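Clulholm Travel Boards > Day Trips > Grercombe boat and bus tour, worth it?

mossyboots
Mar 19, 2019
Thinking of doing the Grercombe day tour in August. It's 180 a head with lunch. The page says "leisurely" four times, and pickup is at 5 in the morning, so one of those is a lie. Anyone done it lately?

two_left_flippers
Did it last year with Haberkorn Tours. The drive up is lovely if you're awake for it. I have it on good authority that there were waterfalls. The boat part is great, the guide knows her birds, and lunch is a sandwich with ambitions.

gravelpit
Save your money. The public bus to Nemcombe stops right by the same dock and you can buy the boat ticket there. You'd pay 100 all in and eat what you like.

two_left_flippers
The public bus also stops at every mailbox between here and the coast. I did it once. I aged.

gravelpit
You aged 80 dollars richer.

harborgoat
Gravelpit is right about the price but leaves out that the dock sells boat tickets last, after the tour groups are seated. In August that can mean sitting on a bench watching other people have your day. I've been on that bench. It's not a bad bench.

mossyboots
Does the tour stop at the viewpoint, or do you just get it pointed out through the window?

two_left_flippers
It stops. Long enough for a photo and an argument about whose hat blew off.

plainrice
We skipped both and stayed two nights in Nemcombe, in a rental up the hill from the dock. You stroll down after breakfast and you're first in line. Can't see why anyone does this as a day trip. Bring motion pills either way, the road has opinions.

gravelpit
Two nights costs more than the tour, so I'm not sure what problem that solves.

plainrice
The problem of getting up at 5. Also you get a kitchen, so no ambitious sandwich.

harborgoat
Kitchen or no kitchen, book the boat ahead. And take a jacket. The brochure people are all in short sleeves and I believe they were paid for it.

mossyboots
OK, leaning toward one night in Nemcombe and the boat on its own. My back votes for this, my wallet is abstaining. Will report in after, assuming I get off the bench.
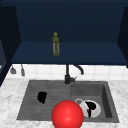
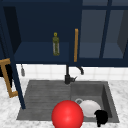
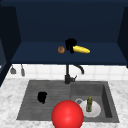
Reading time: 2 min

gravelpit
One night is a fair compromise. Still take the bus there, though. Sit on the left going out.

two_left_flippers
Right side. The left is a rock wall for most of the way.

gravelpit
It's a rock wall on the right. The left has the river.

harborgoat
The river crosses under the road. You're both correct for half the trip, which should keep this thread going until August.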